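05/03/2019
Posted by the owner of this blog

So the yellow table stays, for now. I've been against it from the start. It came from Homevmont last October, and the blurb promised a gloss top that would take loads of up to 100 kilos and "lift any workspace". I have never seen a workspace lifted by a table. What I wanted was something dull and grey that doesn't throw the light back in my face.

The shine is my main complaint. Put anything black on it and you get a hard shadow next to the thing itself, and when you're trying to check a curved edge for scratches that is no help at all. The covers are black, naturally. Curved on one side, flatter at the open end, with fiddly little tabs that I'm convinced exist to snap off.

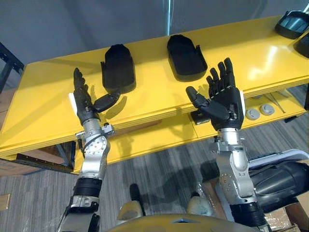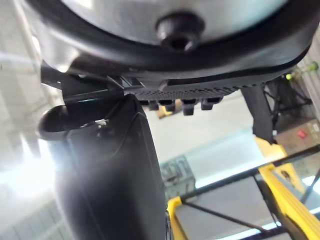
Black covers out on the yellow top in the first one, black gripper fingers close up above a yellow metal frame in the second.

The shelf underneath I'll grant them. It's set back below the top, and it's a decent place to put things if you remember they're there. I mostly don't.

Osman do a plain one for 38 quid more and I keep going back to look at it. Ekon have one too – matt, supposedly – but I've heard "matt" before. I'll believe it when I've put a lamp over it.

Comments (3)

tinlid: We had a glossy top from Clanier. Put a sheet of lining paper over it and never looked back.

Marrowfat: Yellow is cheerful though!

tinlid: Cheerful for the first hour.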